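Collecting Demonstrations for Desktop Disassembly: Progress Notes

Posted 27th August by Umesh Mishra

The disassembly work under the Tistunance project has now entered its main collection phase. These notes record the present arrangements for colleagues at Zikgate, and for readers who have written to ask how the examples are gathered.

The task is limited by design. A desktop tower is placed on its side with the cover off, and the operator guides the arm through one operation on the motherboard. Each such operation is stored as a single episode, with the joint positions, the gripper state and the view of a fixed camera. The policy, which we call Mai, is trained on these episodes alone.
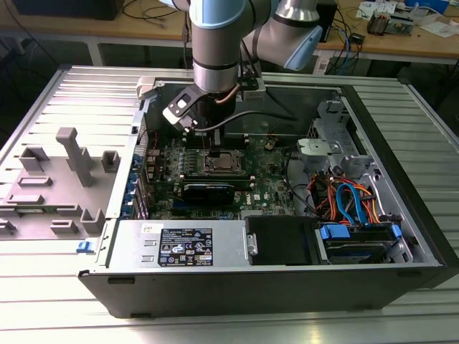 An episode begins when the arm leaves its rest position and ends when it returns there. Earlier in the year we allowed operators to stop recording as soon as the part was released. The resulting policy released parts well and then hovered over the board indefinitely. The return movement has been mandatory ever since.

As of this week the set holds 135 accepted episodes. A further 22 were rejected in review, most of them for a pause of several seconds in the middle of the approach. Pauses of that kind are natural for a person who is thinking, but the policy learns them as faithfully as it learns everything else.

The processor socket has taken more of our time than any other part of the board. The lever and the retention bracket must be dealt with before the chip can be lifted, and the fingers have very little room beside them. Operators are asked to approach from directly above and to correct their position before descending – never during the descent. 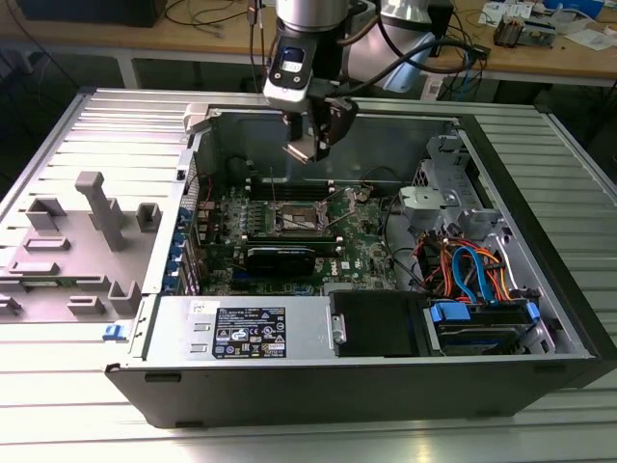 Review and labeling

Every episode is watched in full by a second person before it is accepted. The reviewer marks three moments: first contact, secure grip and release. Marking is done in Vumel, our in-house labeling tool, and takes roughly 17 minutes for a typical batch.

Failed attempts are kept in a separate folder under their own label. They are not used for training at present. We expect to need them in October, when work begins on a model that judges whether an attempt has succeeded.

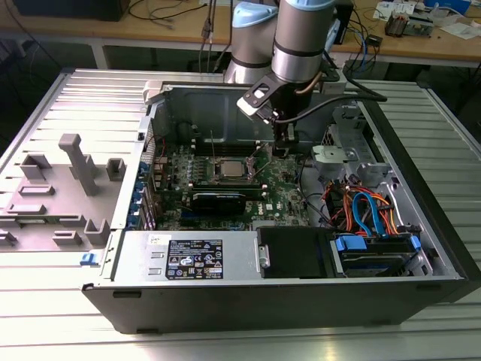 Why not generate the examples in simulation?

We use simulation for checking reach and for avoiding collisions with the case walls. It has been less useful for contact. The resistance of a socket lever and the give of a cable bundle are difficult to model, and policies trained only on simulated contact pressed too hard when moved to the real arm.

Variation between episodes is introduced in small amounts. The tower is shifted or turned slightly on the table at the start of each batch, and the starting height of the gripper is changed. The cables inside the case are left as they fall. 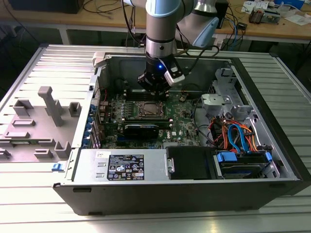
Lighting remains an open matter. The grooved table reflects strongly, and the processor lid does the same at certain angles. I have asked that the blinds be left as they are for the time being, so that the set includes both bright and dull conditions, and that the state of the blinds be entered in the batch notes.

The next target is 100 accepted episodes on the memory slots. Operators who have completed the socket training may begin on these at once. The revised operator sheet is in the shared folder, and corrections to it should be sent to me directly.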